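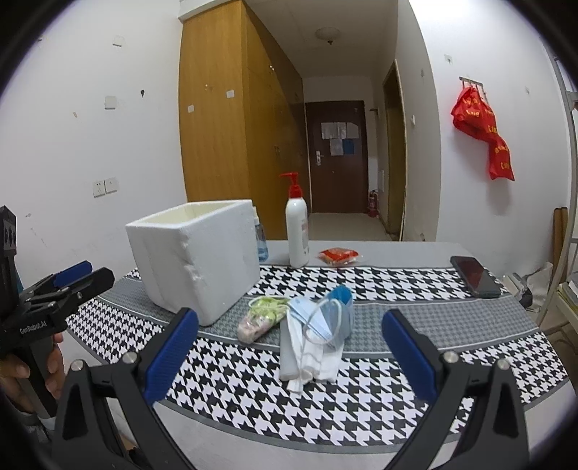
Table with masks and tissues, houndstooth cloth.

7 March 2025

Word-sense labeling, second pass. Jhair Cabrera and I went through the naming survey again. 800 responses, all free text, each person giving one word for a thing and then one line on what the word means to them. Takby did the export and lost the accents, so Hélène Gill's French set has to be pulled again before we touch it.

Main problem is still "cup" and "mug". We had them as separate categories with a hard line (handle or no handle). 71 people called something with a handle a cup, and most of them gave a definition that had nothing to do with handles. They talked about tea, or about what it was called at home. So the hard line is ours, and the speakers don't use it. I have merged the two for now under one code and kept the original word in column F.

"Stool" against "chair" went better. Jhair and I disagreed on 12 items and settled all but two. Those two are flagged yellow.

Hélène wants to drop definitions altogether and ask people to sort instead. I'm not convinced - sorting tells us where the groups fall but we lose the reasons, and the reasons are what Molefe asked for. We could do both with a smaller word list. Cost is the issue. Natby quoted for 2,000 responses and won't split the batch.

Codebook: section 3 still says "prototype" where it should say "best example". Changed it in the draft, not in the shared copy.

To do
- re-export French set, check encoding first
- Jhair to write up the two yellow items
- ask Vondatley if the September list can be reused
- number the codebook pages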